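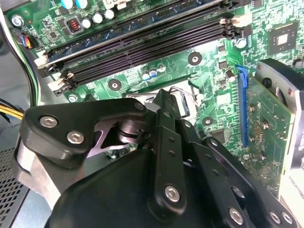 Memory

Which slot should a single module go in?
Use the slot the bench card for your board names. Storkov staff fit one module for testing and leave the other slots open. Press down evenly until the latches at both ends close.

Do mixed modules work?
Sometimes. The Gamadov reseller kit ships matched pairs only, and we do not support other combinations.

Processor and socket

Can the cooler come off with the board still in the case?
Yes. Disconnect the fan lead first, then loosen the screws in a cross pattern, a half turn at a time.

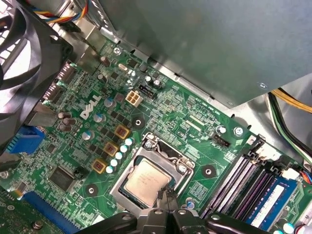

Dell desktop board with the cooler removed and the processor in its socket.

How much thermal paste is needed?
A dot of some 4 mm in the center of the heat spreader. Remove old paste with a lint-free wipe before applying new. Do not let paste reach the load lever or the socket frame.

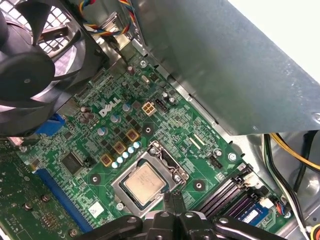 Paste left on the metal for more than a few months hardens and takes longer to clean. Pinheiro solvent is suitable; household cleaners are not.

Does the four-pin CPU power connector have to be plugged in for a test?
Yes. Most boards will not start without it. The plug is keyed and has a clip on one side.

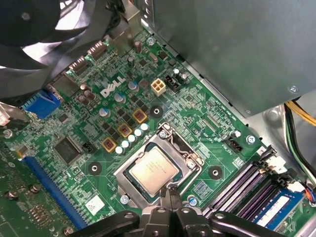 Power supply

Is a 300 W unit enough?
For a system with no graphics card, yes. With a card installed, Nelletti recommends 400 W.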